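Gitley Forum > Work Cell Practice > Draft rules, tabletop cells
Thread: Clause 4, consumables and marking materials

ysekiguchi (moderator)
Comments are invited on Clause 4 of the draft before it is adopted in June. The clause applies to all two-arm cells at the Fureo site. Please cite the item number in your reply. The text is as follows.

4.1 Ink, adhesive and other marking materials shall be listed on the task sheet before the arms are enabled.

4.2 Stamping shall be done on paper or on a replaceable cover sheet. Marks on the bare tabletop shall be recorded in the cell log. 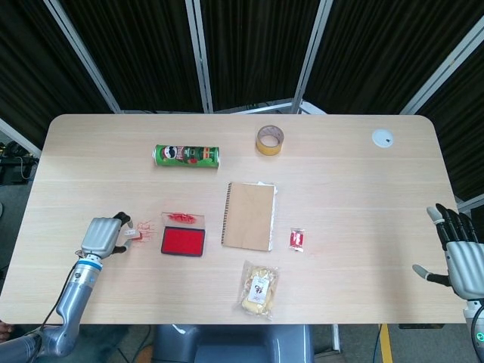
4.3 Food items used as test objects shall remain in their packaging and shall not be returned to the kitchen.

4.4 Where the two arms carry different end effectors, the task sheet shall state which arm may handle each object.

Yasuo Sekiguchi

flalier_ops
We support 4.1, 4.3 and 4.4. We object to the second sentence of 4.2. The red marks to the right of the gripper are faint, and a log entry for each one would take more time than cleaning the table. We suggest recording only marks that remain after cleaning.

m_dray
I disagree with the previous reply. Our vision checks at Falcão use the bare wood as the reference surface. Of 1,000 logged runs, 26 were set aside for surface marks, and in most of those the operator had judged the mark too light to report. The wording should stand.

flalier_ops
That figure depends on your lighting and your threshold. It should not set the rule for cells that do no vision work.

tkb_cell3
A question on 4.1. Does an open ink pad need a fixed position? The one in the picture is open with the felt facing up, and there is a clear pouch just behind it, slightly over its upper edge. I would ask for a clear zone on all sides of any open pad.

ysekiguchi (moderator)
The draft is silent on this point. I will add 4.1.1: "An open ink pad shall have a marked position, and no other object shall touch or overlap it." On 4.2, both views are noted. Please propose a definition of "mark" that an operator can apply without instruments.

m_dray
Proposed: "any color visible on the surface from the operator's normal standing position."

flalier_ops
Acceptable to us if it is assessed at the end of the shift and not after each run.

m_dray
It is not acceptable to us. The runs in between would already be in the data.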